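Eleri Pugh has coached the goalkeepers at Tircombe for four seasons. Before that she kept goal in the second tier and studied surveying part time, and the second of those has had more influence on her work. Her training sheets are set out in meters and seconds. We spoke to her about crosses, the part of the job she thinks is most often coached by feel.

"A coach shouts 'your ball' or 'stay,' and the keeper learns to wait for the shout," she says. "In a match she has less than a second to decide. I want the decision made on ball flight and starting position, and I want both written down."

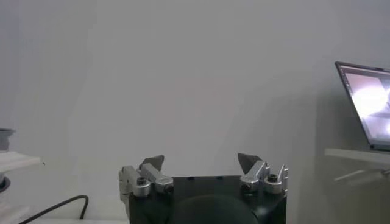 Silver gripper fingers, facing across the gap.

Every cross Tircombe face in training is logged in Adora, the tracking package the club bought two years ago. Pugh records the point of delivery, the keeper's feet at the moment of contact, the number of bodies between keeper and ball, and the outcome. She does not record whether the keeper looked confident. A block of 200 deliveries gives her enough to compare one starting position with another. With fewer than 100 she will not change anything.

"Last April I had 34 inswingers from the left and I drew a conclusion from them," she says. "It was the wrong conclusion. We moved the keeper half a meter toward the near post and gave up the back post for three matches."

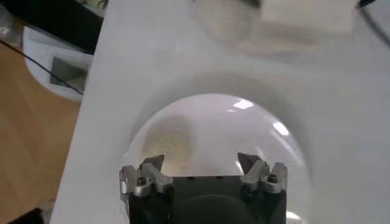

Claim range is the quantity she cares about most. Keepers tend to draw it as a circle on the grass, and Pugh thinks the circle is the source of many bad decisions, as it leaves out height. The shape she wants them to hold in mind is closer to the clear dome on the white table in the picture: highest above the center and dropping toward the rim. A ball passing over the rim at crossbar height is outside the range, even though it would fall inside the circle. Each keeper's range is measured twice a season, with a run-up and from standing.

The measurements are taken in match gloves, with one passive defender in the path. Without the defender, Pugh says, the figures come out too generous to use. She also discards any claim made with the chest. 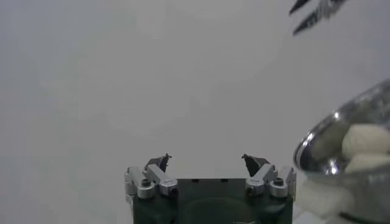 Starting position follows from the range. For a delivery from the corner flag, her first-choice keeper begins one step off the line and just behind the middle of the goal, hips open to the field. For a free kick from deep she stands farther out. Against Remier in the autumn, who crowd the six-yard box with four players, she was moved back onto the line and told to punch.

"Punching is treated as a failed catch," Pugh says. "I score it separately. If the ball clears the penalty area, it is a completed action. In that match she punched five and all five cleared."

Her target for completed actions, catches and punches together, is 85 percent of the deliveries a keeper chooses to attack. Deliveries left alone are reviewed on video the next morning.
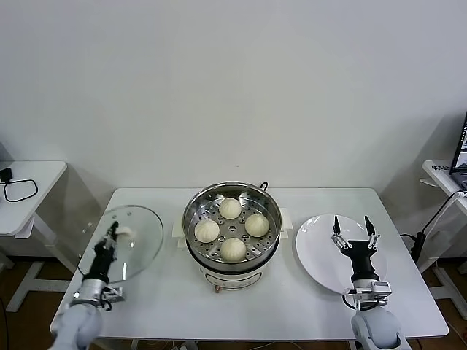
The method has limits, and she lists them without being asked. Wind is not logged. The training field at Nicholas Road is sheltered on two sides and the stadium is open at the north end, so flight times do not carry over cleanly. Youth keepers are still growing, and a range measured before the winter break can be out of date by spring.

She would like a second tracking unit behind the goal. The budget request has gone in, and until there is an answer she will keep timing the far-post deliveries by hand.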